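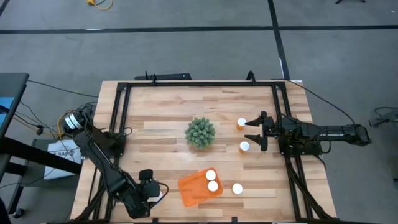 Two small orange cups, an orange tray and the green spiky thing, on the butcher block.

In defence of the thing in the middle of the table
November – 4 min read
By the Home Desk columnist

Every table I have ever respected had something on it that served no purpose. My grandmother kept a brass bell that had lost its clapper. My first share house had a ceramic frog. The current favourite is the small green succulent, very often artificial, and I have come to believe it is holding the whole country's furniture together.

I used to be a snob about fakes. I owned real succulents, bought from the markets at Drorkness for more than I'd admit to my mother, and I killed them with kindness, which is the technical term for a watering can. A real succulent wants to be left alone on a windowsill. What it doesn't want is to be shoved aside at breakfast, have the crossword leaned against it, and be asked to look cheerful under a kitchen downlight until eleven at night. The fake one will do all of that and still be the same colour at Easter.

The usual complaint is that it's clutter. This complaint comes from people who have read one book about tidying and would like you to borrow it. Their ideal is the clear surface. I have lived with a clear surface. It lasted an afternoon, and then it had 30 pieces of unopened mail on it, along with a bicycle pump. A bare table is an invitation to everybody in the house to put down whatever they're carrying. Put one spiky object in the middle and people get shy. They steer around it. They may even take the pump back to the shed.

The second half of the argument concerns trays, and I'll try to keep my temper. A tray is the cheapest bit of organising you can do, and people will go to extraordinary lengths to avoid it. They will buy a Stonumance drawer system with some 500 possible configurations (I have met exactly one of them, the one where the drawer jams) before they will put a five-dollar tray on the table and the small stuff in it. 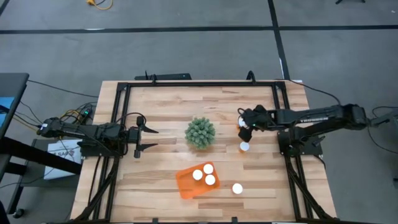
Small round things are the real test of a household. Anything with corners will stay where you left it. A ball has ambitions. Leave one loose on a timber top and sooner or later somebody is on their hands and knees with a torch, finding two pens and a biscuit on the way. Put a few in a shallow tray and they huddle together and give no trouble. I'd have the tray in a loud colour, too, and orange is ideal. Tasteful grey trays vanish against a bench and get stacked under the chopping boards, where they stay until you move house.

I'm also in favour of the tray being slightly crooked. There's a school of thought, well represented in the Civero catalogue, that says everything on a table must sit parallel to its edge. That's fine for a catalogue, where the only person having lunch is the photographer. At my place a perfectly square tray means visitors are due and I've been told not to touch anything.

As for the table itself, give me pale timber in long strips, the butcher-block sort. It already has so many lines running across it that one more scratch looks like a contribution. I once had glass. I spent 100 dollars on it and what felt like 100 hours wiping it, and I could still see my own knees while eating soup.

So the position of this column is as follows. One spiky green object, left roughly where it landed. One orange tray. Cups if you must, small ones, and wash them before the inside goes funny. The frog has been lost to history, but if anyone from that share house is reading, I'd like it back, and I'll pay the postage.

Letters about this column: use the contact form. Copyright remains with the author. Back to top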